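Herkalmont Robotics Club - bench check before the drinks task
Date: 14 November 2024
Checked by: Pantelis Tsolakis

1. Arm, cable and joint covers - OK. Cable must not catch when the arm bends. 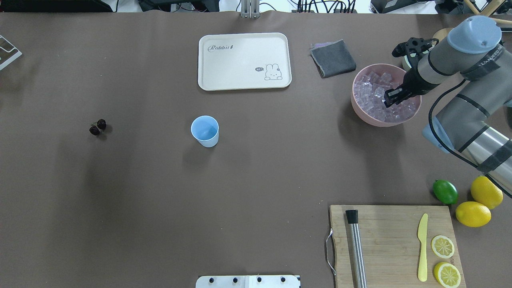 Bench 6, arm at the ice bowl

2. Knife and muddler stay on the cutting board - OK.
3. Table surface clean - NOT OK. There are small white crumbs. 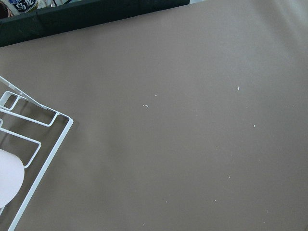
Please wipe also near the wire rack, not only in the middle.

4. Free space between tray, towel and bowl - OK.
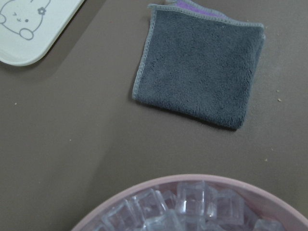 Tray, towel and ice bowl

5. Rack stands firm - to check again. I pushed it by hand and it moved a little.

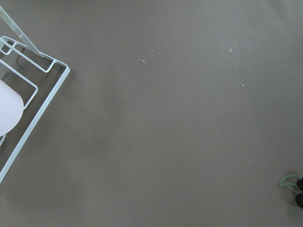 Sheila Wragg will bring rubber feet for it. Until then, slow speed near the rack.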